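Tudix Hand Grippers on Trial: A Gallery

Home | Reviews | Galleries | Kits | Contact

Print this page | E-mail to a friend
694 shares | 20 comments

By Chibuzor Omoregie

The Tudix pair is a set of two hand-held grippers, one per fist, sold to people who want to record household chores for a robot to learn from later. The pair lists at $900, or $1,000 with the padded case. I passed on the case. Bijan Bakhtiari and I have been trading the set back and forth since February, and he has the better forearms for it.

Click through for the work so far, with notes.

1. The blue cloth

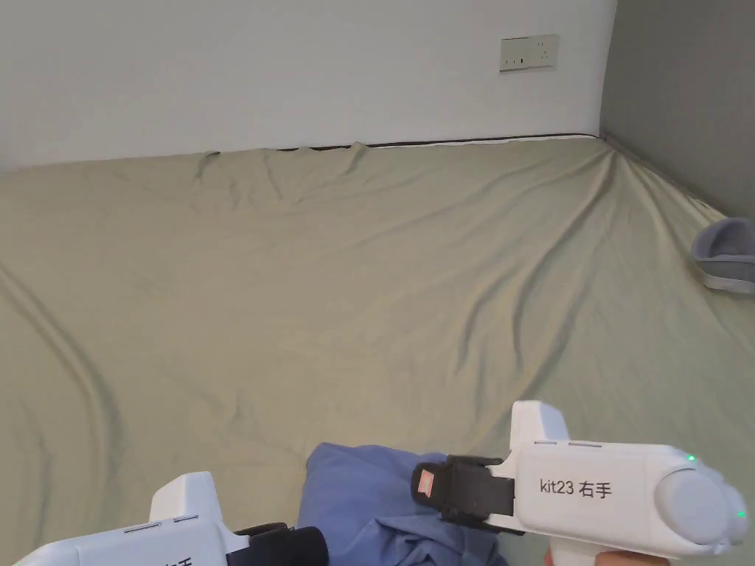

Right hand and left hand closing in on one crumpled blue cloth, jaws facing each other across it. The labels are in Chinese, but 右手 is "right hand," so even I can get dressed for work. Green lights glow on the right-hand unit, by the big gray cap. The sheet has more creases than a road map, and the slipper has no comment.

2. What we think of it

The grip is comfortable, the trigger is a little stiff, and the manual was translated by somebody in a hurry. Bijan would buy it again. I'd wait for a sale, then complain about the sale price. The rival set from Oyelaran is lighter, but you will be on hold with their support line long enough to fold everything you own.

Next gallery: Kistby shelf trolley

Back to top | Print | E-mail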